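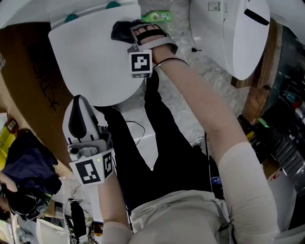

*Reading time: 1 minute*

## About Makodby

Makodby is a small workshop for bathroom fittings, opened by Cremilda Moura and Babar Paracha. We are now 19 people.

Assembly is done sitting down, with clear plastic sheeting on the floor, and a large white panel can be in front of the person. Small parts stay in their packages until they are needed.

Each new colleague learns for 17 days with Afroza Matubbar. She teaches slowly and she repeats gladly.

Visitors are welcome in June. Please write first to Janaína Cavalcanti.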